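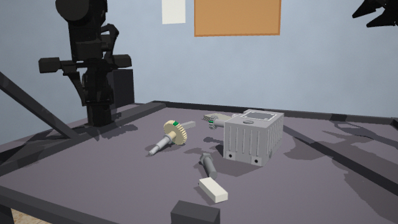 Most hobby builders who put a robot arm on a bench start with the arm, and I think that is the wrong end. The arm is the part you can buy, borrow or copy. The part you cannot copy is the job, and the job is mostly a question of how loose pieces sit on a flat surface before anything touches them. Our shared workshop in Wiltton has spent the winter on a gearbox assembly cell, so far in simulation, and the layout is plain: a ribbed gray housing, a large spur gear on its stepped shaft, a smaller gear on another shaft, a hex-head bolt. The large gear lies on its side with the shaft through it, and that one fact has cost us more hours than all of the arm kinematics together.

A gear lying that way does not rest level. The rim and the shaft share the load, so the axis tilts, and the tilt depends on which part of the shaft is touching the table. To fit the shaft into a housing from the top, the gripper has to take it at an angle and rotate it upright without letting it slide. If the grasp point is off by 2 mm, the error at the far end of the shaft is larger than the clearance of the bore. Simulation will show this on the first evening. A real bench will show it too, after a bent finger.

The usual objection is that simulated contact is wrong. It is. Friction in our model is a single number per pair of surfaces, and no greasy shaft ever behaved like a single number. The gear teeth are handled by a simplified collision shape, and when two gears meet the solver sometimes throws one of them across the table. I would not trust any insertion force that comes out of it. I do trust the geometry. If the gripper body hits the housing on the way to the small gear in the model, it will hit the housing in the room, and no tuning of friction is going to move it.

My complaint is with the order in which people spend money. The parts list that circulates on our workshop board, under the name Tostolum, opens with motors and ends with a line reading "fixtures, as needed." By the time the builder reaches that line the budget is gone, and the parts get held down with tape. We logged 271 trial picks in the model before ordering any hardware. Of those, 30 failed in the grasp itself. Most of the other failures were traced to where the part had been lying at the start. A small V-block under the shaft removes nearly all of them. It can be printed overnight on a machine the workshop already has.

There is a school of thought that fixtures are cheating, and that a proper robot should cope with a part lying anywhere. For a research lab this may be a fair position. For a garage it is a way to own an expensive arm that assembles nothing. Factories have used nests and locating pins for generations, and the people who run them are not short of ambition. They want the same part in the same place, and they get it with a piece of metal and two screws.

The case for loose parts gets stronger when the product changes often. If I were building a different gearbox every week, I would put the effort into vision and regrasping and accept the failures. Few home builds are like that. Ours has one housing and will have one housing for the foreseeable future.

The next work on our side is the bolt. It is short, it rolls until a corner of the head stops it, and the present gripper fingers are 6 mm too wide to get beside it when it lies close to the housing. We can redraw the fingers or move the bolt. I am in favor of moving the bolt.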